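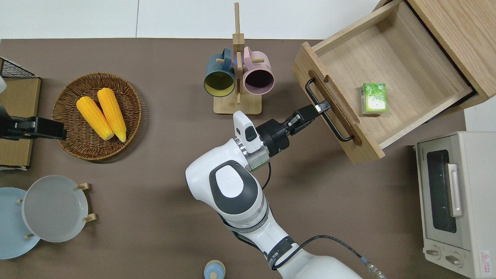 Kitchen stuff again, sorry to anyone who came for the garden. 4 July 2019 and I've not so much as looked at the beans. Quick one before I go and do the bins.

So. The tea drawer. I've been promising to sort out the tea end of the kitchen since we moved to Gullbridge and it's finally happening, in fits and starts, mostly starts. The old system was a cupboard above the kettle with everything shoved in. Open door, box falls on head. Had 11 boxes of tea in there at the last clear-out and most of them had one bag left. One! Why do we do that. There was a fennel one from before the move.

New system is: one drawer, low down, wooden, and only what I'm drinking goes in it. Mugs on the tree next to it. Not the full set of mugs, just the ones that get used, the dark teal one with the yellow inside and the pink one. Rest are in a box in the loft until October and if I haven't missed them they can go to the charity shop. I've missed one already but I'm not saying which.

The drawer unit came from Flelach, the second-hand place, not the posh one up the hill that everyone mixes it up with. Solid old thing. I'd been looking at new ones on the Nusix site and the nearest match was 1099 before delivery, for drawers, for TEA, so no. This one needed a sand and a bit of wax on the runners and that was that. Handle's a plain black bar. I like a bar. Knobs come off in my hand. There's a slot cut in the front as well so you can hook a finger in if your other hand's full, handy, although I keep going for the handle anyway.

Toaster oven is right by it. Had it on the other side for a bit and hated it, you had to walk round with hot crumpets. Cream one, two knobs, nothing fancy. Might put a mat under it.

Then the corn. Bought corn because it's corn season nearly and I get over excited, and it won't go in the fridge because of the size of the fridge (different post). So it lives in the wicker tray till tea time. Meant to be a fruit tray. There is no fruit. 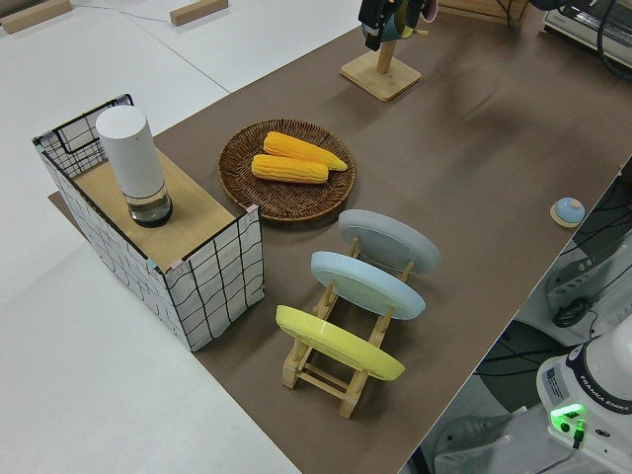
Corn, plates, and the rack that started all this.

The dish rack I'm properly pleased with. Dowels and slats, takes the plates standing up, and I've stopped stacking them wet which was making the cupboard smell like a pond. Grey plate, blue plate, yellow plate. They don't match and I've decided that's the look. Yellow one is my favourite and if you're coming for dinner you're not getting it.

Things I've learned about racks in case anyone's buying:

Check the gap between the dowels before you hand over money. My last one was made for thin plates and anything with a proper foot on it jammed.

Don't buy a massive one. A massive one just means you wash up less often.

Oil it now and then. I used the stuff for chopping boards, a 200 ml bottle, and there's loads left.

Brown covering on the table is staying by the way. Was going to be temporary, but it hides tea rings and I've gone off the idea of a cloth. Cloths need ironing. I'm not ironing a table.

What else. Oh, the corn, how I do it, as I got asked last time. Boil, not long, butter, salt, loads of pepper. Or in the toaster oven in foil if it's too hot to stand at the hob. Someone swore by lime and chilli so I tried it and it was fine?? Prefer butter. I've got the Tomoana smoked salt in as well but keep forgeting to use it, it's behind the flour.

Still to do: a lid or something for the biscuits. Labels, maybe. Decide about the drawer, whether it's tea only or tea and snacks. At the minute it's one small green box in all that space, which looks a bit daft, but I'm scared that if I let one packet of crisps in it'll be the old cupboard again by the weekend.
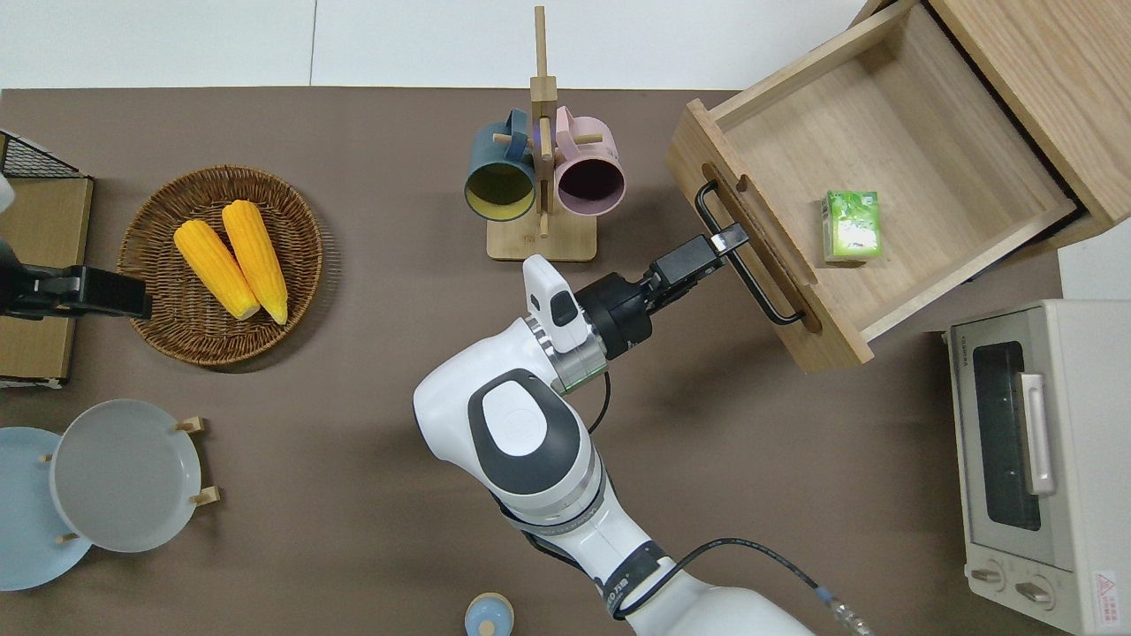
Mirepoix left a comment on the last post saying keep it tea only and be strict, she let "just the cereal bars" into hers and within a month it was batteries, takeaway menus and a bike light. Line it with baking paper too, she says, so the dust from the bags lifts straight out.

Baking paper is a good shout, doing that tonight. The batteries thing I feel quite seen by. Ours are in with the tea towels.

More than 3000 words of notes on my phone about this kitchen and I still haven't picked a colour for teh wall. Green? Not green. Right, bins.

Recent posts
The fridge is too small and so am I
Beans, week whatever
Moving to Gullbridge: what I should have chucked
Waxing drawer runners with a candle end
Soup for when it's not soup weather

Contact | Copyright 2019, all words mine | Back to top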